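Projects > Alten > Progress reports > Report 4

Reading time: 6 minutes

Alten Hand-Held Gripper Project
Progress report 4, to the Gendberg program office
4th January

Where we are

The main news this period is a fault. On a day of recording at the washbasin bench we lost position tracking on the right-hand gripper, and it took us most of two weeks to work out why. The fault is now understood and a fix is in place on all the units we are using. We are behind on recordings as a result and we set out below what that does to the schedule.

There was also one safety matter, a minor one, covered under its own heading. No one was hurt and no equipment was written off.

The report covers work on the basin and counter tasks only. The kitchen tasks carried out by Pons are reported separately and were not affected, as Pons uses an earlier batch of grippers with a different bracket.

What was planned

The plan for this period was 430 usable recordings of simple basin tasks, done by a person holding a gripper in each hand. The tasks are the ones agreed in the second report: picking an item out of a cup, putting it back, moving a bottle along the counter, and passing an item from one hand to the other over the basin. The recordings are then used to train the two-armed robot at the Grillness workshop.

We recorded the full number. After checking, a good part of them could not be used for the right hand. The left-hand data is sound throughout.

The fault

Each gripper carries a marker cube. The tracking software finds the printed squares on the cube and works out from them where the gripper is and which way it is pointing. If the cube moves on its mount, even slightly, the software still reports a position, but the position is wrong. The software gives no warning, as the printed squares are still clear and easy to find.

That is what happened. The cube on one right-hand gripper had worked loose on its bracket. It could turn by a few degrees when the operator changed grip. In the recordings the hand appeared to be in the right place, but the finger pads were worked out to be off to one side. When the recordings were played back on the robot at Grillness, the right arm closed beside the cup in trial after trial. The left arm did the same job without trouble.

We first took this for a problem with the robot. The Grillness team recalibrated the right arm, found nothing wrong with it, and ran the trials again with the same result. We then suspected the lighting over the basin, as a glossy counter can throw reflections onto the printed squares. We changed the lights and the error stayed. Only when a right-hand unit was swapped for a spare did the error go away, and at that point we looked at the bracket.

The cause is a plastic clip that holds the cube to the gripper body. On the current batch the clip is slightly too wide. It holds well when new and loosens with use. We have found the same wear on 9 units, to differing degrees. Four of those were in regular use for the basin tasks.

Why it was not caught sooner

We have a check at the start of each session in which the operator touches the two gripper tips together and the software compares the two positions. The check was done and was passed. The clip was tight enough at the start of a session and slipped only after repeated use, so a check at the start could not find it. There was no check at the end.

The written procedure did not ask the operator to test the cube by hand. It should have. The operators followed the procedure they were given and the gap was in the procedure.

We also relied too much on the visual review of recordings. A reviewer looks at whether both hands are in view, whether the cubes are readable and whether the task was finished. All of that can be in order while the cube is a few degrees out. The basin work is close work, with both hands out over the bowl and the targets near the back of the counter, and a small error in angle at the cube becomes a larger one at the tip of the pads.

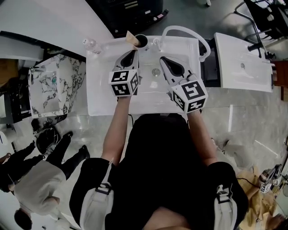 The safety matter

During a playback trial at Grillness, before the cause was known, the right arm missed the cup and pushed against the side of the basin. The force limit stopped the arm as it is meant to. The arm was then restarted from the control desk while a member of staff was still inside the marked area, picking the cup up off the floor. The arm did not move towards them and they stepped clear.

The restart should not have been possible. The gate switch had been bypassed that morning during the recalibration and had not been put back. We treat this as the more serious of the two events in this report, even though it cost us no time.

The following has been done:

- The bypass key is now kept in a locked drawer and signed out.
- Trials cannot begin until the gate switch has been tested, and the test is written in the log.
- The person at the desk must call out and get an answer before any restart.
- The trial area has been re-marked so that the basin unit is fully inside it.

We looked at whether the recording sessions carry a similar risk. They do not, as no powered arm is used. The risks in a recording session are ordinary ones: leads, bags and spare equipment on the floor near the operator's feet, and tired shoulders from holding both grippers forward for long periods. We have shortened the recording blocks to 26 minutes with a break after each.

The fix for the marker cubes

The clip has been replaced with a two-screw bracket on every unit used for basin work. It adds a little weight and operators have said they can feel it at first, but have not asked for it to be changed. The screws are marked with a line of paint so that any movement shows up at a glance.

The tip-to-tip check is now done at the start and end of each block. If the end check fails, the whole block is set aside. This is a blunt rule and we will lose some good recordings to it. We would like to keep it until March and then look at the figures.

No unit with the new bracket has failed an end check so far. It is too early to say that the matter is closed, as the old clips also did well when they were new.

Effect on the data

Recordings made with the worn units have been pulled from the training set. We tried to correct them after the fact by estimating how far the cube had turned. This worked where the cube had turned once and stayed put. It did not work where the cube moved back and forth during a task, and most of them were like that. We do not think it is worth more staff time and propose to record those tasks again.

The left-hand half of the affected recordings has been kept. It is useful for the one-handed tasks.

Effect on schedule and cost

The repeat recordings will take up the time set aside for the drawer and cabinet tasks. Those will now start in March. The cost of the brackets and screws is small and has been met from the spares line. We are not asking for more money. We are asking for the delivery date of the basin data set to be moved to the end of March, and for the drawer and cabinet tasks to move back to match.

Decisions needed from the program office

1. Approval of the new delivery date for the basin data set.
2. Agreement that the set-aside rule for failed end checks stays in force until March.
3. Confirmation of whether Pons should fit the new bracket as well. We think they should when their current round is done, so that both groups are using the same hardware.

The next report will give the results of the repeat recordings and the first playback trials using them.

Alten project office | Contact us through the Gendberg program desk | © Alten | Back to top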